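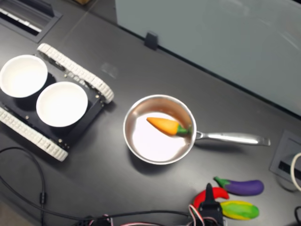
Small saucepan, toy carrot.

Somari egg & oats pan, 53 bucks, reviewed after a fair few breakfasts

Quick one becuase I've got to be out the door by seven. Regulars know the drill, I write about animals who've beaten the odds and then sometimes about breakfast. Today is breakfast, with a goat.

Goat first. You'll remember Zurnonus, the billy who went missing off the Wasilewska place after the April floods. Found on a shed roof. Two properties down. Eating the gutter guard. He's fine, he's fat, he's been on the local radio (chewing, mostly). Saodah Jugah got him down with a ladder and half a bag of oats, and has now been told by every person in the shire that she should charge admission. She sent me a message afterwards saying the oats were mine from the cake stall and did I want them back. No thank you Saodah.

Anyway. Oats. Pan.

Bought the Somari because my old one lost its handle mid-porridge. They do a few sizes, I got the small. Came in a box big enough for a microwave, stuffed with paper, which the cat has claimed. No instructions except a leaflet in four languages telling me not to put my face in it.

The good. It heats quick. On my gas ring, smallest burner, 200 mls of milk is steaming before I've found a spoon. Doesn't catch on the bottom if you give it a stir now and then, and even when I walked off to deal with a phone call (the goat again, a bloke wanting to know if he was for sale) the skin lifted off with a soak and a brush. Two eggs fit. Three eggs fit if they're friendly. Pours alright from either side, small dribble down the outside if you go slow, so don't go slow.

Handle stays cool for the length of time it takes to boil an egg. Past that, get a tea towel. I made custard in it on the weekend and the handle was properly hot by the end, said a word in front of my nephew, he has since repeated it at swimming.

The not so good. The lid is sold separately. Why. It's another 20-something on top and it was out of stock both times I looked, so I've been using a saucer. Also the marks on the measuring side, there aren't any, even though the website photo had them. I emailed Somari and got a nice reply saying the photo was of "an earlier style". Fair enough but change the photo then.

And it's light. Good for wrists, bad for my stove, where it slides about unless there's a decent amount in it. Put in under 300 mls and it wanders off the ring if you bump it. If you've got a flat cooktop you probably won't care.

I also had a go of the Tendik, which my sister owns and swears by. Heavier, thicker base, takes ages to heat but then holds it, and her lid came with. Nearly twice the price though. Scrambled eggs were better in the Tendik, I'll give her that. Porridge was a draw. If you do sauces and you're fussy, get hers. If it's one person's breakfast and the odd tin of soup, get mine and spend the rest on bacon. (Not in front of the pig people, I know, I know, I get the emails.)

Washing up: easy. Has gone a bit rainbow inside from boiling water in it, a splash of vinegar fixes that. Haven't tried the dishwasher as mine's been dead since before the floods and the repair fella is booked out till who knows when.

Would I buy it again? Yeah. Wait for a sale if your old one's still hanging in there, mine wasn't. Four out of five, loses one for the lid business.

Last bits. The goat fence fund is sitting at $2,111 as of this morning, ripper effort everyone, and the posts go in once the bottom paddock drys out. Saodah is after a post hole digger to borrow if you've got one lying around. Also if you're the person who left a bag of pumpkins at my gate, ta very much, could you let me know who you are so I can give the bag back.

Posted Tue 27 July. Comments open till I get sick of them.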